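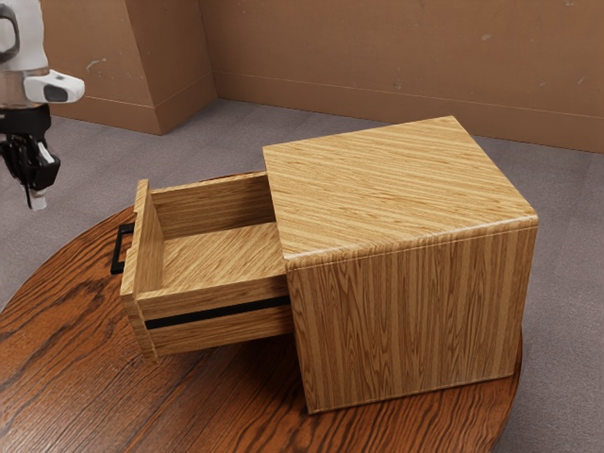

I've been using Vunura for our month-end reporting since April, and a couple of people asked me what I think of it now that the trial glow has worn off. So this is my take, with the usual warning that I run the numbers for a mid-sized distributor and your setup may look nothing like mine.

Quick background. We were on Herton for years. Herton is solid, it never lost a thing, and the support desk picks up the phone. But getting a revenue report by region out of it meant an export, a pile of lookups in a spreadsheet and a lot of coffee. When the renewal quote landed I started shopping around, looked at Ilie for a while (nice charts, no multi-currency to speak of) and ended up with Vunura.

Moving over was easier than I feared! The import tool took our chart of accounts, all 1,261 lines of it, and flagged the duplicates before it would let me go on. The customer list was messier. It choked on anything with an ampersand in the name, and I spent an evening fixing those by hand while muttering at the screen.

Now the good part. Reports are fast. I can pull quarterly revenue split by region and product line, compare it with the same quarter last year, and have it in front of my boss before she's done asking. You can save a view and send someone a link to it, and they see the live figures, so we've stopped mailing around files with "final" and "final2" in the name. The drill-down is lovely too – click on a total and keep clicking until you're looking at the actual invoice.

The forecasting module I'm less sure about. It takes the last 12 months by default and draws a line through them, and if you had one odd quarter (we had a big one-time order) the line goes off into the sky. You can exclude a period, but the setting is buried under Preferences, then Models, then a tab called Other. I found it by accident. Once I'd changed it the forecast looked a lot more sensible, but I still keep my own sheet on the side.

Other gripes, in no special order. The fiscal calendar supports 13 periods, great, but the year-over-year chart still labels them as months, so the last one just comes up blank. The mobile app is fine for approving things and useless for reading a table. And permissions are all or nothing per report, so I can't let a sales manager see only his own region without making him a separate copy.

Price. We pay $901 a month for our seats with the forecasting included, a bit under what Herton wanted for the renewal. Setup help costs extra. We bought ours through a reseller, Jovville, and they were good on the import and slow on everything after that – I waited more than a week for an answer about tax codes, and by then I'd sorted it out from the help pages.

Would I buy it again? Yes, for the reports. If forecasting is the main thing you're after, ask for the trial and load your own ugly data into it, because the demo company they show you has the smoothest sales curve I've ever seen. Four stars from me, and I'll bump it up if they fix those period labels.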